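Aus der Werkstatt: Der Würfel und das Tablett

30. Mai 2018

Ihr habt nach dem letzten Rundbrief so oft gefragt, was wir in Zurham eigentlich den ganzen Tag treiben, dass ich diesmal einfach vom Fernsteuern erzähle. Ich sitze nämlich seit drei Wochen selbst am Steuerplatz, und ich muss sagen: Ich hatte mir das viel leichter vorgestellt!

Die Aufgabe klingt ja nach nichts. Würfel nehmen, aufs Tablett legen, Hände zurück in die Ausgangsstellung. Meine Nichte hätte das mit zwei Jahren gekonnt. Nur mache ich es eben nicht mit meinen eigenen Händen, sondern mit denen von Pletix (so heißt bei uns der Roboter, fragt mich nicht, Koen hat den Namen ausgesucht und war sehr zufrieden mit sich). Ich bewege die Finger, Pletix bewegt die Finger, und alles wird mitgeschrieben, damit er die Bewegung später allein lernen kann.
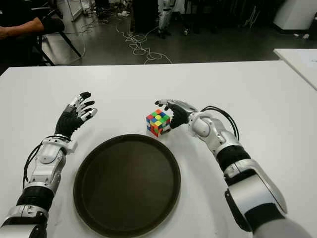 Lesezeit: 3 Minuten

Der Zauberwürfel war übrigens Hanneke Prins' Idee. Vorher hatten wir glatte Holzklötze, und die waren sterbenslangweilig und rutschten mir ständig weg. Am Zauberwürfel finden die Finger besser Halt, dafür hat er seine eigenen Tücken: Wenn ich zu schräg zudrücke, verdreht sich eine Ebene, und dann hält die Hand plötzlich zwei Hälften, die in verschiedene Richtungen wollen. Gelöst wird er bei uns nicht, das muss ich jedem Besucher wieder erklären. Kristof Meijer löst ihn in der Mittagspause, und danach verdreht Hanneke ihn wieder.

Das Schwierigste ist für mich das Zugreifen von der Seite. Mit der eigenen Hand spürt man ja sofort, ob man etwas berührt. Am Steuerplatz spüre ich gar nichts und muss alles sehen, und genau in dem Moment, in dem es spannend wird, verdecken die Finger den halben Würfel. Ineke Mertens hat mir einen Trick gezeigt – erst die Hand neben den Würfel bringen, kurz warten, dann langsam die Finger schließen. Seitdem geht es deutlich besser. Das kurze Warten fühlt sich albern an, aber in den Aufzeichnungen sieht man hinterher sehr schön, wo das Heranfahren aufhört und das Greifen anfängt.

Und dann die andere Hand! Die linke hat bei dieser Aufgabe fast nichts zu tun, und das ist erstaunlich anstrengend. Sie soll locker über dem Tisch bleiben und nicht ins Tablett langen. Bei meinen ersten Versuchen ist sie immer mitgewandert, weil ich beim Konzentrieren offenbar beide Arme anspanne. Jeanine Vanhove sortiert unsere Durchgänge und hat mir eine ganze Liste zurückgegeben, neben jedem zweiten Eintrag stand »linke Hand!!«. Sie hatte leider recht.

An einem guten Vormittag schaffe ich inzwischen 40 brauchbare Durchgänge, am Anfang waren es 20. Nach jeweils 10 wird der Würfel an eine andere Stelle gelegt, mal dichter ans Tablett, mal weiter weg. Sonst lernt Pletix bloß diese eine Stelle auswendig und greift daneben, sobald jemand am Tisch wackelt.

Als Nächstes kommt die Übergabe dran, also Würfel rechts aufnehmen, links weiterreichen und erst dann ablegen. Darauf freue ich mich schon sehr, auch wenn Koen meint, ich solle erst mal meine Schultern in den Griff bekommen. Im November wollen wir das Ganze bei Vandenberghe zeigen. Wer vorher selbst einmal am Steuerplatz sitzen möchte, schreibt einfach kurz zurück – ein paar Plätze haben wir noch frei, und Kaffee gibt es auch.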